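Kaewsai Word List, version 4

README

Kaewsai is a list of everyday words from the kitchen and the market, in Thai and in English. I began it for my evening pupils in Clotton, who cook Thai food at home and wanted to read the packets themselves. Later other teachers asked for the file, so I have put it in order and written these notes.

What is in the list

The list has 1,484 entries. Each entry is one line with five fields: the Thai word, a simple spelling in Latin letters, the English word, the topic, and a note. The note is often empty. The fields are separated by tabs. Please do not open the file in a program which changes tabs to spaces, as the columns are then difficult to repair.

The largest topic is vegetables and herbs, with 222 entries. Drinks have 84. The smallest topics are knives and baking, and I know they are weak.

Where the words come from

Most of the words come from my own notebooks, which I have kept since I taught in Chiang Mai. A second part was given by my pupils, who wrote down what they could not find in their dictionaries. I checked all of these with two older speakers from the central region. When they did not agree, I kept both words and wrote "two forms" in the note.
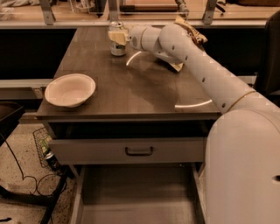 English words follow British use, so you will find aubergine, coriander and prawn. I was asked several times to add the American words too. They are in the note field for 187 entries, and I will add the rest when I have time.

About the spelling

The Latin spelling does not show the tones. I know this is a loss, but my pupils found the tone marks more confusing than useful in the first year. If you need tones, please work from the Thai field. Long vowels are written double, for example "maak".

Known problems

Some fish names are not certain. The same name is used for different fish in different provinces.
The word for "bowl" appears three times with different notes. I will join them.
Version 3 had an error in the sort order, which was corrected in April. If your copy begins with "zinc tray", please take the new one.

Use and thanks

You may copy, print and change the list for teaching. If you put it in a book which is sold, please write to me first. The cards made with Gristuser use an older version, and I cannot correct them from here. The Zosteck reading group tested the drinks and the sweets, and I thank them for their patience.

Thitima Ongart
August 2018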